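Mirzaei 绿面分拣台
Cutach 家务用品店 > 洗衣房与储物 > 工作台

售价：440 元（整台，含桌腿）
单买台面：310 元
台面颜色：绿色
发货：下单后 3 天内，不含周末

做这张台子的念头，是从洗衣机顶上那一堆瓶瓶罐罐开始的。家里有老人有孩子的人大概都懂，洗衣液一买就是好几瓶，柔顺剂又是一瓶，再加上去渍的、洗毛衣的、擦地的，最后全挤在洗衣机盖上，每次要开盖就得先搬家，搬完了又不知道放哪儿，只好往地上一搁（然后被脚踢倒）。我们店里的梁思涵（Sihan Liang，店里的老顾客应该都在电话里听过她的声音）念叨了整整一个冬天，说就想要一张能放开手脚的台子，把瓶子一字排开，看清楚标签，该擦的擦，该换的换，弄完了再一瓶一瓶收回柜子里去。后来 Clarkis 那边的师傅听进去了，就有了这张 Mirzaei。

说起来它真的就是一张台子，没有抽屉，没有灯，也没有可以折来折去的花样。可是用过的人都挺喜欢，我们自己也越用越离不开，现在店里收货、贴标签、吃午饭都在上面。

台面为什么用绿色

这是被问得最多的一个问题，所以放在前面讲。家里的清洁用品，包装不是橙的就是蓝的、紫的，白的也很多。我们当初把白色、灰色、木纹和绿色的样板都摆出来，一样一样往上放，白瓶子放在白台面上，瓶盖滚到哪里去了要找半天；木纹倒是好看，可是橙色的瓶子往上一放就显得灰扑扑的。绿色一换上来，大家都说就是它了。这个绿调过两次，第一次偏亮，看久了眼睛累，现在这一版沉稳一些，放在阳台、洗衣间或者厨房角落都不抢眼。

橙色的洗衣液瓶是店里拿来试台面试得最多的东西，个头大，瓶身又鼓，横着放下去特别能看出一张台子好不好用。 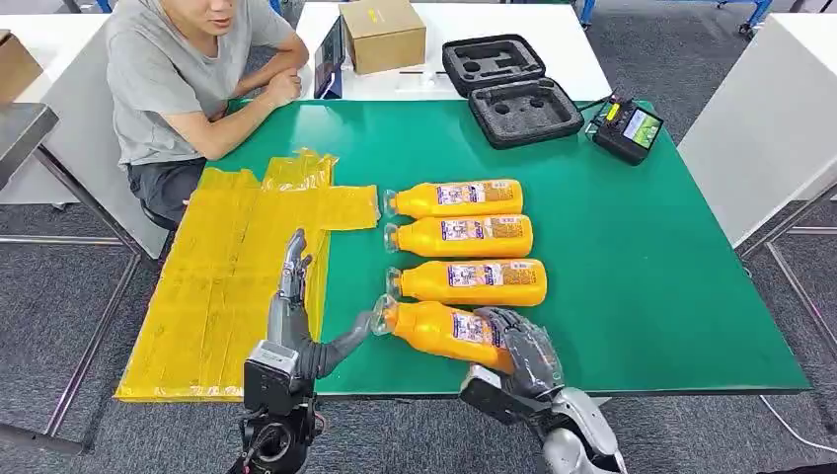
四个橙色瓶子横放在绿色台面上，瓶盖都朝着同一边
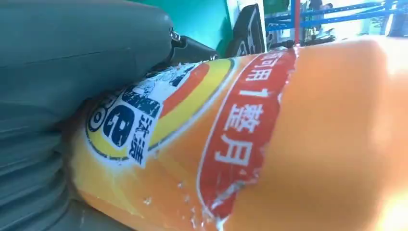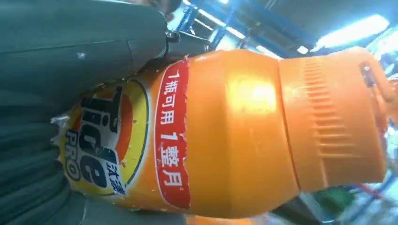

整理瓶子的时候，我们自己的习惯是先横着放一遍，再竖着放一遍。横着放的时候，瓶身上的字都朝上，哪一瓶是普通款、哪一瓶是加强款，低头就能读到，标签有没有翘边、瓶身有没有漏过的痕迹，也都在眼前。瓶盖尽量朝一个方向，拿的时候顺手，也不容易碰到旁边那一瓶。竖着放那一遍主要是比高矮，心里有个数，回头往柜子里收，高的靠里，矮的靠外。听起来有点啰嗦，可是这么做过一次以后，柜子里能清爽好久。

瓶盖没拧紧的话请不要横放！这句话我们在包装箱里也写了一张小纸条，因为思涵自己就吃过亏，洗衣液流了半张台子，擦了三遍还是滑溜溜的，满屋子都是香味。

台面和尺寸

台面长边 90 厘米，一个大人坐着，两只胳膊搭在台边上还很宽裕，前面照样摆得下要整理的东西。四个角都磨圆了，家里有小朋友跑来跑去的可以放心一点。表面是平滑的哑面，瓶底沾着的一圈洗衣液，趁新鲜用湿布一抹就干净；要是已经干了，先拿温水捂几分钟，再慢慢擦，千万别用钢丝球，刮花了我们会心疼的。

桌腿一共四条，每条底下都有可以旋的脚垫。老房子的洗衣间地面多半往地漏那边斜，旋一旋就能调平。调的时候最好两个人，一个扶着，一个旋，省得台子压到脚。

只想换台面的朋友可以单买，板子背面已经打好了孔，Mirzaei 以前那一版白色台子的桌腿也能直接用。别家的桌腿我们没有一一试过，买之前麻烦量一量孔位，把尺寸发给我们，我们帮您看。

配什么凳子

台子不带凳子。店里用的是一只深色的小凳，坐着整理东西刚刚好，整理完往台子底下一推就行。凳子的高矮看各人习惯，我们建议坐下以后前臂能自然地放在台边，肩膀不用耸起来。如果您打算站着用，可以跟 Clarkis 订加高的桌腿，价格另算，要等的时间也会长一些，下单时在备注里写一句就可以。

可以搭配的东西

Brilix 收瓶托盘：浅浅的一个盘子，放在柜子里接瓶底滴下来的洗衣液，整个抽出来放到台子上冲洗擦干都方便。有大小两种，跟台子一起买可以放在同一个箱子里寄。

标签纸：我们习惯在瓶底写上开封的月份，五月开的就写个“5”，这样哪瓶该先用，一翻就知道。普通的文具店都买得到，不一定要在我们这里买。

抹布：旧毛巾剪开就是最好的，真的不用另外花钱。

顾客留言

Yanti Rahman：我家洗衣间很窄，本来担心放不下，收到以后靠墙摆，门还能开。星期天早上泡了一杯茶，坐在那里把所有瓶子都整理了一遍，居然找出两瓶一模一样的柔顺剂，都是开过的。绿色比网页上看起来要深一点点，我很喜欢。脚垫有一个旋起来比较紧，店家补寄了新的。

店家回复：谢谢 Yanti！那一批脚垫确实有几个偏紧，后来都换过了。柔顺剂请先用早开的那瓶哦。

一位没有留名字的顾客：台子很稳，安装说明的第二页印得太小，我妈妈看不清楚。

店家回复：谢谢您告诉我们，大字版已经印好了，想要的话来信说一声，我们给妈妈寄一份。

安装

箱子里有台面一块、桌腿四条、螺丝一包和一把小扳手。把纸箱拆开铺在地上，台面绿色那一面朝下放，四条腿先都松松地拧上，等翻过来站稳了，再逐一拧紧。一个人能装，就是翻身那一下有点费力，最好喊个家里人搭把手。装好以后过一两个星期，请再把螺丝紧一遍，新桌子用一阵子多少会松一些。

送货与退换

市区内由我们自己的小货车送，可以搬上楼，没有电梯的楼房请提前告诉我们是几楼，我们好多安排一个人。外地走物流，送到楼下。收到以后先别急着签字，把箱子四个角看一看，有压坏的当场拍下来发给我们，换新的运费我们出。

不合用也可以退，台面没有划伤、螺丝都在就行，纸箱最好留着。单买的台面如果已经装上旧桌腿，只要没有另外打孔，一样能退。

想先看看实物的话，店里一直摆着一张，已经用了很久，边上有几道印子，正好可以看看它用旧了是什么样子。下午来比较好，上午我们多半在收货，台子上堆满了东西。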